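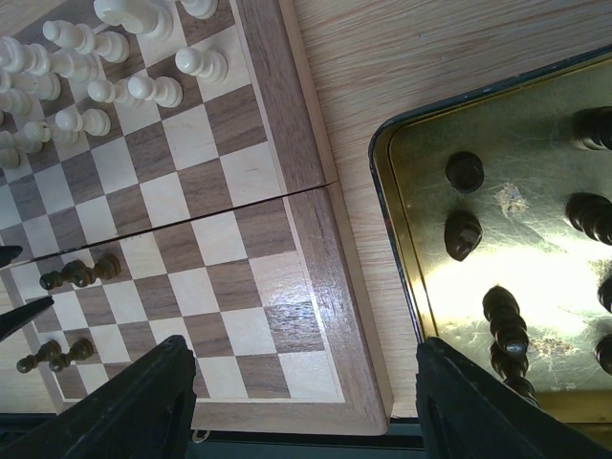 How do you clean a wooden folding chessboard without spoiling the finish?

Use a soft cloth that is only a little damp, wipe along the grain, and dry the board at once with a second cloth. Water must never stay on the wood, and near the hinge least of all.

First take all the pieces off and open the board flat on a table. Dust goes into the seam between the two halves, and a cloth does not reach it. I use an old soft paintbrush there and brush from the middle to the outside. A toothbrush is too hard, it left small scratches on my first board and they are still there.

For greasy finger marks, put one drop of dish soap in 200 ml of warm water. Dip the cloth, squeeze it well, and wipe only the marked squares. Do not use glass cleaner or kitchen spray. If the board has a thin inlaid line at the border, go over it very lightly, for the edges of such a line can lift.

When the halves do not meet evenly

Many folding boards get a small step or shift at the seam after some years. Look at the hinge screws before you think the wood is bent. Tighten them by hand with a screwdriver of the correct size, a quarter turn each, then close the board and open it again to check. If a screw only turns and does not hold, take it out, put a bit of wooden toothpick with wood glue in the hole, cut it level, and wait until the next day. This advice I have from Clem Bolger, who repaired my board in April.

Pieces

Wipe the pieces one by one with a dry cloth. Knights need the small brush around the head. If the felt under a pawn is loose, white craft glue is enough. Press for 4 minutes and let the piece lie on its side to dry.

Storing

Keep the board closed and lying flat, away from the radiator and from the sunny window. My cousin Hadi kept his standing behind a heater for one winter and the border opened at two corners. Put the pieces in a cloth bag if they are too large for the inside of the board, and do not press it shut over them.

Last changed 2026-05-06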